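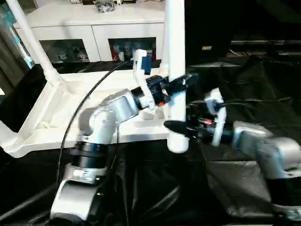
3.2 Cell setup and upkeep

The cell consists of two arms mounted on a shared table, with the stand assembly task placed between them. Both arms are driven from one control computer, which we call Funevo after the software that runs on it. The arms share a single world coordinate system, and almost all of the setup work described in this section has to do with keeping that system correct from one session to the next.

Figure 4. The two arms at the upright pole of the stand, left finger higher, right finger lower. The left base clamp is visible at bottom left.

Clamping. Each base is joined to the upper segments of its arm by a metal clamp band. During the first month of collection we tightened the bands only when an arm was moved. Over that period the left base turned slightly in its band, and grasps that had been centered on the pole began to land to one side. We now mark the band and the collar with a paint pen and compare the two marks before the arms are powered on. If the marks do not line up, the base is turned back by hand, the bolts are tightened a little at a time on alternating sides, and the full calibration is repeated.

Calibration. Each arm is brought to its rest pose and its joint offsets are read. The left finger is then touched to three reference points on the table, followed by the right finger on the same points. Funevo fits one transform per arm and reports the remaining error. A session is not started until both errors are below the limit set in the configuration file. The procedure was written by Kjell Moen and is included in the supplementary material. Of the 100 calibrations logged, 29 had to be repeated at least once, most often after a finger had been replaced.

Cables. The gripper cable on each arm runs outside the links. It needs enough slack to let the elbow fold fully, but a loop that is too large catches on the work when the arm reaches low. We set the length with the elbow folded, then move the arm slowly through its range before fixing the last tie near the base. Two early failures that looked like motor faults were traced to a connector at the wrist that had been pulled partly out. Since then the connector has been checked by hand at the start of each session.

Fingers. The black fingers wear at the contact face. A worn finger still closes on the pole but lets it rotate under load, and this shows up in the data as a slow tilt during the hold phase. Fingers are changed in pairs every 2,000 grasps, or sooner if tilt is seen. After a change the gripper is opened and closed several times with no load - the zero position is not stable for the first few cycles - and then zeroed again.

Work surface. The table is covered with a black cloth, which cuts down glare from the overhead lights. The cloth shifts as the stand is moved over it, and we smooth it out between episodes. The reference points for calibration are on the table itself, so the cloth is folded back while they are in use.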